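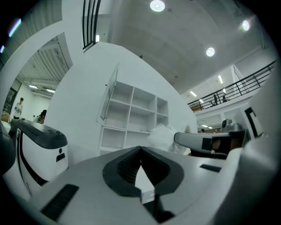

Pequeño electrodoméstico

Se llama pequeño electrodoméstico, o a veces aparato de sobremesa, a toda máquina eléctrica de uso doméstico que una persona puede levantar y cambiar de sitio sin ayuda, y que funciona normalmente conectada a un enchufe común. El término se opone al de gran electrodoméstico, que se aplica a los frigoríficos, las lavadoras, los hornos empotrados y otros equipos que ocupan un lugar fijo en la vivienda. En el comercio se emplea también la expresión abreviada PAE, y en los países de habla inglesa se dice small appliance.

Definición y límites

La frontera entre las dos categorías no es del todo clara. El horno microondas, por ejemplo, se clasifica en unos catálogos como pequeño electrodoméstico y en otros como grande, según sea de libre instalación o empotrable. Lo mismo ocurre con los lavavajillas compactos y con las placas de cocción portátiles. En general se aceptan tres criterios: el peso, la ausencia de instalación permanente y la conexión a una toma de corriente ordinaria. Ninguno de ellos es suficiente por sí solo. Un calefactor de aceite puede pesar bastante y tener ruedas, y sin embargo casi todas las tiendas lo venden en la sección de aparatos pequeños.

Quedan fuera de la categoría, por costumbre, los televisores, los ordenadores y los teléfonos, que en el comercio español forman las llamadas gama marrón y gama gris. La gama blanca corresponde a los grandes aparatos de cocina y de lavado, y debe su nombre al esmalte blanco que los cubría durante la mayor parte del siglo XX.

Historia

Los primeros aparatos eléctricos para la casa aparecieron en los últimos años del siglo XIX, cuando la electricidad llegaba a las viviendas principalmente para la iluminación. Muchas casas no tenían enchufes en las paredes, y por eso las planchas y los hervidores de aquella época se conectaban al portalámparas con un adaptador de rosca. Esta solución obligaba a elegir entre planchar y tener luz en la habitación, y además el cable colgaba del techo.

Después de la Primera Guerra Mundial se extendió la toma de pared y con ella se multiplicaron los modelos de tostadora, ventilador y aspiradora. El motor eléctrico universal, que puede funcionar con corriente continua o alterna, tuvo mucha importancia en este período, ya que las redes de suministro no eran todavía uniformes. En las ciudades el tipo de corriente podía cambiar de un barrio a otro, y una familia que se mudaba debía comprobar si sus aparatos servían en la casa nueva.

En los años cincuenta y sesenta el plástico sustituyó poco a poco al metal esmaltado y a la baquelita. Los aparatos se hicieron más ligeros y de colores más variados. En España la difusión fue más tardía que en otros países europeos, y la batidora de brazo llegó a ser uno de los objetos más comunes en las cocinas - en muchos hogares entró antes que la lavadora automática.

Clasificación

La clasificación más usada distingue los aparatos por su función. El primer grupo es el de la preparación de alimentos, con las batidoras, picadoras, amasadoras y exprimidores. El segundo comprende los aparatos de cocción y calentamiento: tostadoras, hervidores, cafeteras, freidoras, arroceras y planchas de asar. Un tercer grupo es el del cuidado del hogar y de la ropa, y un cuarto el del cuidado personal, donde se encuentran los secadores de pelo y las maquinillas de afeitar. Los ventiladores, humidificadores y calefactores portátiles suelen tratarse aparte, bajo el nombre de climatización.

Desde el punto de vista técnico se prefiere otra división, en aparatos con motor, aparatos con resistencia y aparatos mixtos. El secador de pelo es el caso típico del aparato mixto, porque reúne un ventilador y un elemento calefactor en el mismo conducto.

Consumo de energía

La potencia de un aparato y la energía que gasta no son la misma cosa, aunque en la publicidad se confunden con frecuencia. Una tostadora de 875 vatios usada durante 12 minutos consume 175 vatios hora. Un aparato mucho menos potente puede gastar más al cabo de la semana si queda conectado todo el tiempo, pues una semana tiene 168 horas. A esta segunda forma de gasto se le llama consumo en espera, y afecta sobre todo a los equipos con reloj, pantalla o mando a distancia.

En los aparatos que calientan agua, casi toda la electricidad se convierte en calor, y la diferencia entre un modelo y otro depende principalmente del aislamiento y de la cantidad de agua calentada sin necesidad. En los aparatos con motor, en cambio, el rendimiento varía bastante.

Seguridad

Los riesgos principales son la descarga eléctrica, la quemadura y el incendio. Según la protección contra la descarga, los aparatos domésticos se dividen en clases. Los de clase I tienen una conexión a tierra, y los de clase II poseen un aislamiento doble o reforzado y se reconocen por el símbolo de dos cuadrados, uno dentro del otro. Los de clase III se alimentan con una tensión muy baja de seguridad.

Los hervidores llevan habitualmente un interruptor térmico que corta la corriente cuando falta el agua. El cable dañado debe ser sustituido por un técnico, y no conviene repararlo con cinta aislante.

Reparación y fin de uso

Durante mucho tiempo los pequeños electrodomésticos se llevaban al taller del barrio. Esta costumbre disminuyó con el abaratamiento de los aparatos y con el uso de carcasas pegadas o cerradas con tornillos especiales. La avería más frecuente suele ser sencilla: un fusible térmico, una escobilla gastada, un contacto oxidado. En los últimos años han aparecido encuentros vecinales de reparación, a los que cada persona lleva su aparato y lo abre con la ayuda de alguien con experiencia.

En la Unión Europea los aparatos inservibles se consideran residuos de aparatos eléctricos y electrónicos, y no deben tirarse con la basura común. El símbolo del contenedor tachado, impreso en la placa de características o cerca de ella, recuerda esta obligación.

Véase también

Gama blanca
Enchufe
Doble aislamiento
Obsolescencia programada
Residuos de aparatos eléctricos y electrónicos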